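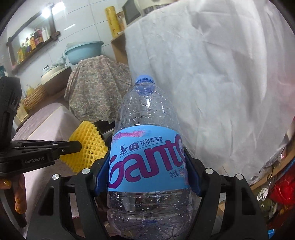 The Clear Table Is Not a Clean House

May 2026

I have been reading household advice for most of my adult life and I trust it a little less every year. The latest piece of it to reach me is a workbook called The Petersen Evening, put out by a small outfit named Gadell. It runs to 165 pages and makes one claim. If the table is clear when you go to bed, the house will follow.

My neighbor Frauke Nolte lent me her copy after she had finished with it. She had filled in the boxes up to the end of week two, in pencil, and then stopped. I didn't ask why. I got to week three myself, mostly out of stubbornness, and I would like to explain why I think the claim is wrong.

Start with the empty water bottle, which the book treats as the easiest case. An empty bottle has no sentimental value. It cost next to nothing and the label is of no interest to anyone. According to the workbook it should take three seconds to deal with. Pick it up, decide, let go.

I don't know who wrote that, but I doubt they have watched a bottle move through a home. Someone drinks the water at the table. The bottle stands there with the cap screwed back on, a few drops still clinging to the inside, looking very much like a bottle somebody might want. So the first question is whether it is finished. The second is whether it could be filled again, and in a house with a water dispenser the answer is always yes, in theory. The third is where it goes if the answer is no, and in plenty of homes the recycling is down the stairs and around the back. So the bottle goes on the shelf with the other bottles. The table is clear. The workbook gives you a check mark.

What I object to is the check mark. A bottle has traveled a few feet and we are asked to call that progress.

The same goes for the foam or plastic mesh sleeve that comes around a piece of fruit. I have a real weakness for those. They are springy and brightly colored and they seem too well made to throw out after one pear, and I have never once found a second use for one. The workbook would have me put it in a "maybe" basin. I have owned a maybe basin. It sat on top of a pile of other things with a cloth thrown over them, and for months at a time nobody in the family could have told you what was under the cloth.

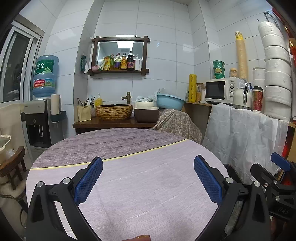 Gadell's answer to this is that the table is a "signal surface." You are supposed to walk in, see it bare, and feel calm, and out of the calm you will go and tackle the rest. I can report that I did feel calm. I sat down in the calm and had a cup of tea. The chair next to me had the mail on it.

A round table makes the whole business plainer, I think. A long table has ends, and stuff can live at an end for years without bothering anyone. On a round one there is no far end to push things toward, so whatever lands on it is in somebody's way, and it gets cleared because people need to eat. That was happening in kitchens well before there was a workbook. My aunt in Ulley cleared hers several times a day and would have laughed at the idea that this said anything about the state of her cupboards, which you opened with one hand held up in front of your face.

What people praise in a clear table is often just the use of it. It gets wiped because there was soup. It gets emptied because there will be soup again. A shelf under a mirror has no such pressure on it. You can put a bottle on a ledge like that in November and it will still be there in spring, since the only person who looks in that direction is looking at their own hair. If I were writing the book I would start at the mirror and leave the table until the last chapter, or out of it.

I should be fair. Henrike Reinholz, who runs the Thursday repair table at our library and has very firm opinions about drawers, tells me the method worked for her. Her place does look good. She also has a pantry, a shed and one child, grown and living in Bustville, and I suspect those had more to do with it. When I said so she told me I was making excuses. Possibly I am. But advice that works best for people with a shed ought to mention the shed somewhere.

There is a fair point buried in the middle of the book, in a chapter most readers won't reach. It says that things pile up at the places where a decision is waiting. I believe that. The big jug on the dispenser never becomes clutter, and it's a huge object, far bigger than anything else people fret over. It stays out of trouble because everybody in the house knows what happens to it when it runs dry. The little bottle has no such arrangement. It isn't clutter because of its size or its looks. It's waiting for someone to say whether it's trash.

So say it. That is as much of a method as I'm willing to offer. Decide once, as a household, out loud, that an empty bottle goes in the bag by the door, and that fruit sleeves go straight in the trash, even the nice yellow ones. Then put up with the bag by the door, which will be ugly. The workbook doesn't allow a bag by the door, because it spoils the view from the table, and that tells me a good deal about who the view is for.

I gave Frauke her copy back last week. She put it on the windowsill, on top of a seed catalog, and wiped down the table while we talked.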